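21/05/2026

Second week of the new arm on the crockery bench at Bodeo, and my job title has grown a word. I am now a packing supervisor, meaning I stand beside the thing I used to do and watch it being done. The target is 1000 pieces a shift. It managed 637 today – I used to beat that with a cold, though I kept this to myself at the meeting.

Two of us have been moved to Puvitz to do returns. The canteen is quieter and there are always biscuits left, which I mind more than I expected.
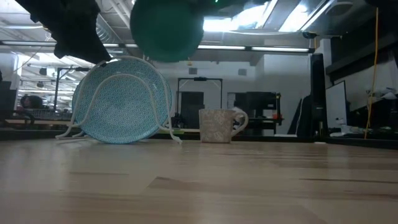

Blue plate and beige mug on the bench, arm overhead.

My hands don't know what to do with themselves. I caught them straightening a box lid that was already straight. We get retrained in August, on a course called Lei, which has a workbook. I have written my name in it so far.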